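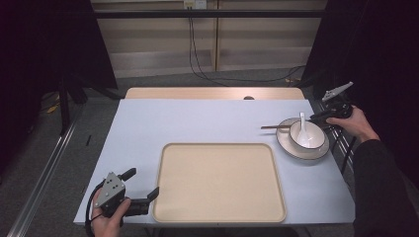 지난주에 Sutico 공개일에 다녀왔는데, 시연 내용을 회사에 어떻게 보고해야 할지 몰라서 글을 올립니다. 저는 Hesetmont라는 단체급식 업체에서 설비 쪽을 맡고 있습니다. 로봇 전공자는 아니고 식기세척기, 컨베이어, 보온고 같은 것을 주로 다룹니다. 안내문에 "식기 정리 자동화 시연"이라고 되어 있어서 로봇팔이 식판에 그릇을 놓는 모습을 보게 될 줄 알았습니다. 가 보니 사람이 양손에 그리퍼를 하나씩 쥐고 테이블 앞에서 작업을 하고 있었습니다. 베이지색 쟁반은 비어 있고, 오른쪽 접시 위에 숟가락이 꽂힌 그릇과 젓가락이 있는 상태에서 이걸 쟁반으로 옮기는 작업이라고 했습니다.

작업하시는 분은 말을 거의 안 하셨고, 옆에서 안내하는 직원이 설명을 했는데 관람객이 많아서 절반쯤밖에 못 들었습니다. 들은 것은 "이렇게 모은 동작으로 로봇을 학습시킨다", "로봇은 다음 방에 있다" 정도입니다. 그런데 다음 방은 제가 간 시간대에는 닫혀 있었습니다. 오후 조만 볼 수 있었다고 나중에 들었습니다.

팀장님은 안내문만 보시고 "그래서 우리 배식 라인에 쓸 수 있는 거냐"고 물으십니다. 저는 사람이 손으로 하는 것만 보고 왔으니 뭐라고 답하기가 어렵습니다. 궁금한 것은 이렇습니다.

우선 사람이 그리퍼를 들고 하는 시연을 자동화 시연이라고 불러도 되는 건지요. 제가 잘못 이해한 것인지, 아니면 아직 로봇으로는 안 된다는 뜻으로 받아들여야 하는지 모르겠습니다.

그리고 1월에 한 번 더 방문할 수 있다고 해서 신청을 해 두었는데, 그때 무엇을 보여 달라고 해야 저희 현장에 맞는지 판단할 수 있을까요. 저희는 한 끼에 쟁반이 많이 나가는 곳이고, 식기는 멜라민과 스테인리스를 섞어 씁니다. 사기그릇은 임원 식당에서만 씁니다.

마지막으로, 저희 쪽 조리장님이 같이 가고 싶다고 하시는데 이런 자리에 현장 사람을 데려가는 것이 도움이 되는지도 궁금합니다. 조리장님은 로봇에 별로 우호적이지 않으십니다.

보고서 마감은 다음 주입니다. 비슷한 공개일에 다녀오신 분이나 이쪽 일을 하시는 분이 있으면 답변 부탁드립니다.

작성자: 배식라인담당
작성일: 2020-09-01
분류: 산업설비 > 자동화/로봇
답변 3개

댓글

중앙조리실
안내문에 모집 대상이 뭐라고 되어 있었나요? 일반 공개일이랑 고객사 방문일은 보여 주는 게 다릅니다.

배식라인담당 (글쓴이)
"관심 있는 기업 및 일반인"이라고 되어 있었습니다. 학생들도 꽤 있었습니다.

중앙조리실
그럼 일반 공개일입니다. 아래 첫 번째 답변 참고하세요.

채택된 답변
Nicanor Sarmiento

Arkalness에서 집기 작업 쪽 일을 합니다. Sutico와는 관계가 없고 그 회사 내부 사정도 모릅니다. 말씀하신 내용만 가지고 답하겠습니다.

보신 것은 데이터를 모으는 단계입니다. 로봇에 다는 것과 비슷한 형태의 집게를 사람이 직접 들고 작업을 하면, 집게가 어떻게 움직였고 언제 벌어지고 닫혔는지가 기록으로 남습니다. 그 기록을 모아서 로봇의 동작을 학습시킵니다. 로봇팔을 원격으로 조종해서 모으는 방법도 있는데, 손으로 들고 하는 쪽이 빠르고 장비도 덜 듭니다. 그래서 사람이 하고 있었다고 해서 로봇으로는 못 한다는 결론이 나오지는 않습니다. 반대로 된다는 증거도 아닙니다. 보고서에는 "학습용 데이터 수집 과정을 참관함. 로봇 구동은 확인하지 못함"이라고 쓰시면 됩니다. 이 두 문장이 빠지면 읽는 분이 오해합니다.

자동화 시연이라는 제목은 좀 넓게 붙인 것 같습니다. 다만 업계에서 흔히 그렇게 부르기 때문에 속이려고 했다고 볼 것까지는 없습니다.

그 작업이 어려운 작업인지도 궁금하실 텐데, 쟁반에 그릇을 놓는 것 자체는 어렵지 않습니다. 신경 쓸 부분은 젓가락과 숟가락입니다. 젓가락은 가늘고 접시 위에 걸쳐져 있으면 한쪽만 집었을 때 굴러가거나 벌어집니다. 숟가락이 그릇에 세워져 있으면 그릇을 옮기는 동안 무게중심이 바뀌고, 숟가락을 먼저 빼면 그릇이 딸려 올라올 수 있습니다. 사람은 이런 걸 생각 없이 하지만 집게 손가락 두 개로 하려면 순서를 정해야 합니다. 작업하시는 분이 말이 없었던 것도 보통 그렇습니다. 같은 동작을 일정하게 반복해야 하고, 실수하면 그 회차를 버리고 다시 놓고 시작합니다.

1월 방문 때 요청할 것을 적어 보겠습니다.

제일 먼저 로봇이 실제로 움직이는 것을 보여 달라고 하세요. 방문 신청 회신에 미리 써 두는 것이 좋습니다. 당일에 말하면 담당자가 없거나 장비가 꺼져 있습니다. 저희도 손님이 갑자기 요청하면 못 보여 드리는 경우가 많습니다.

로봇을 보게 되면 한 번 성공하는 것으로 끝내지 말고 같은 작업을 연속 30회 해 달라고 하십시오. 시간이 걸린다고 하면 옆에서 기다리겠다고 하시면 됩니다. 몇 번째에서 실패했는지, 실패했을 때 사람이 무엇을 했는지를 적으세요. 그릇을 떨어뜨린 것과 집다가 멈춘 것은 현장에서 의미가 전혀 다릅니다. 멈춘 것은 사람이 가서 다시 시작시키면 되지만, 떨어뜨리면 라인을 세우고 치워야 합니다.

그다음에는 쟁반 위치를 손으로 조금 밀어 보겠다고 하세요. 그릇 위치도 마찬가지입니다. 허락을 받고 하셔야 합니다. 위치가 바뀌었는데도 따라가는지, 원래 자리를 고집하는지 보면 많은 것을 알 수 있습니다.

식기는 직접 쓰시는 것을 가져가십시오. 이 부분은 꼭 말씀드리고 싶습니다. 사기 숟가락으로 되는 작업이 스테인리스 숟가락으로는 안 되는 일이 자주 있습니다. 스테인리스는 반사가 심해서 카메라가 힘들어하고, 멜라민은 가벼워서 집게가 닿으면 밀립니다. 씻고 나서 물기가 남은 상태도 시험해 보세요. 급식 현장이면 마른 식기만 나오지 않을 겁니다. 젓가락도 금속인지 나무인지에 따라 다릅니다.

속도는 이번에 보신 사람 동작을 기준으로 잡지 마세요. 로봇은 그보다 느린 경우가 대부분입니다. 쟁반 하나 채우는 데 걸리는 시간을 휴대폰 초시계로 직접 재서 현재 배식 속도와 나란히 적으면 팀장님 질문에 바로 답이 됩니다.

학습 데이터에 관해서는 우리 식기로 하려면 새로 몇 회를 모아야 하는지, 누가 모으는지, 비용은 누가 내는지를 물어보세요. 저희가 예전에 비슷한 작업을 했을 때는 쟁반 종류를 하나 바꾸고 100회 넘게 추가로 모았습니다. 작업마다 다르니까 이 숫자를 그대로 보고서에 쓰시면 안 됩니다.

조리장님은 모시고 가세요. 우호적이지 않은 분이 가시는 쪽이 낫습니다. 저희 공개일에도 세척실에서 오래 일하신 분이 오셔서 젖은 쟁반끼리 붙으면 어떻게 하느냐고 물으셨는데, 저희는 쟁반을 늘 한 장씩 놓고 시험했기 때문에 답을 못 했습니다. 그 뒤로 시험 항목에 들어갔습니다.

급식 쪽에서 지금 당장 배식 라인 전체를 맡기겠다는 생각이면 이르다고 봅니다. 임원 식당 상차림처럼 속도가 덜 급한 곳이나 반납대에서 수저를 분리하는 일부터 따로 떼어 물어보시는 게 현실적입니다.

댓글

배식라인담당 (글쓴이)
자세한 답변 감사합니다. 보고서 문구는 그대로 쓰겠습니다. 연속 30회는 상대 회사에 실례가 되지 않을까요?

Nicanor Sarmiento
실례 아닙니다. 도입 검토 중이라고 밝히면 그쪽도 예상합니다. 정 부담스러우면 다른 설명을 듣는 동안 옆에서 계속 돌려 달라고 하고 끝나고 기록만 받으세요. 그래도 가능하면 직접 보는 게 좋습니다.

수저통
쟁반끼리 붙는 건 진짜입니다. 사람 손으로도 짜증납니다.

두 번째 답변
로봇반대아님

사람이 하는 걸 보여 주고 자동화라고 하면 자동화가 아니죠. 저도 전시회 가서 그런 거 많이 봤습니다. 다음 방이 닫혀 있었다는 것도 좀 그렇고요. 저라면 1월에 안 갑니다. 그냥 컨베이어 하나 더 놓으세요.

댓글

중앙조리실
오후 조는 볼 수 있었다고 본문에 있습니다.

로봇반대아님
네 그 부분은 제가 대충 읽었습니다. 그래도 컨베이어 의견은 그대로입니다.

세 번째 답변
반납대옆자리

같은 공개일에 오후 조로 갔던 사람입니다. 도움이 될지 모르겠지만 본 것을 적습니다.

오전에 보신 그 테이블은 오후에도 그대로 하고 있었습니다. 양손에 집게를 들고 하는 것도 같았고요. 저는 줄 앞쪽이라 설명을 들었는데, 왼손과 오른손이 하는 일을 나누어 모은다고 했습니다. 한쪽은 쟁반을 잡아 주고 한쪽은 그릇을 옮기는 식으로 할 수도 있고, 양쪽으로 같이 드는 경우도 있다고 합니다. 왜 장갑처럼 끼는 것이 아니라 집게를 드느냐고 누가 물었는데, 나중에 로봇에 달 손이 집게 모양이라서 사람도 같은 조건으로 해야 한다고 답했습니다.

다음 방에는 로봇이 있었습니다. 팔이 두 개였고 그릇을 쟁반에 올리는 것까지 보여 줬습니다. 제가 본 동안에는 그릇은 잘 옮겼고 젓가락은 한 번 놓쳤습니다. 놓친 뒤에 다시 집으려고 하다가 직원이 멈췄습니다. 속도는 느렸습니다. 한 번 하는 데 56초라고 화면에 나와 있었는데, 젓가락까지 포함한 시간인지는 확인을 못 했습니다. 그릇만 옮긴 시간이면 얘기가 많이 달라지니까 1월에 가시면 물어봐 주세요.

방이 좁아서 오래 못 서 있습니다. 한 조가 들어가면 금방 나오라고 하니까 로봇을 제대로 보시려면 신청할 때 따로 시간을 달라고 해야 할 것 같습니다. 질문은 방 안에서보다 나와서 복도에서 하는 게 낫습니다. 안에서는 소리가 잘 안 들립니다.

참고로 저는 작년에 Tóth 공개일에도 가 봤는데 거기는 로봇만 보여 주고 데이터를 어떻게 모으는지는 안 보여 줬습니다. 보기에는 그쪽이 더 그럴듯했는데, 돌아와서 보고서를 쓰려니 쓸 말이 없었습니다. 우리 물건으로 바꾸면 뭘 해야 하는지 전혀 모르겠더라고요. 저는 이번에 본 테이블 쪽이 오히려 쓸모가 있었습니다. 사람이 얼마나 손이 가는지 보이니까요.

조리장님 동행은 찬성인데 신청서에 이름을 미리 넣으셔야 합니다. 저희는 인원이 바뀌어서 입구에서 한참 기다렸습니다. 주차는 건물 뒤쪽입니다.

댓글

배식라인담당 (글쓴이)
오후 조 내용이 제일 궁금했는데 감사합니다. 젓가락 포함 시간인지는 메모해 두었습니다. 혹시 로봇 방에서 쓰던 식기도 테이블에 있던 것과 같은 종류였나요?

반납대옆자리
그릇은 비슷해 보였는데 자신은 없습니다. 금속 식기는 못 봤습니다.

배식라인담당 (글쓴이)
알겠습니다. 저희 멜라민 그릇이랑 스테인리스 수저를 챙겨 가겠습니다. 조리장님 이름은 오늘 신청서에 추가했습니다. 첫 번째 답변을 채택했고, 다녀와서 결과를 여기에 이어서 적겠습니다.

수저통
물기 있는 상태로도 꼭 해 보세요. 분무기 하나 가져가시면 됩니다.

Nicanor Sarmiento
분무기는 먼저 물어보고 쓰세요. 전기 장비 옆이라 싫어할 수 있습니다. 젖은 행주로 닦아서 올리는 정도면 보통 허락합니다.

이 분류의 다른 글
협동로봇 안전펜스 없이 설치 가능한가요
세척기 출구 쪽 쟁반 적재 장치 추천 부탁드립니다
공장 견학 때 사진 촬영 허락은 누구에게 받나요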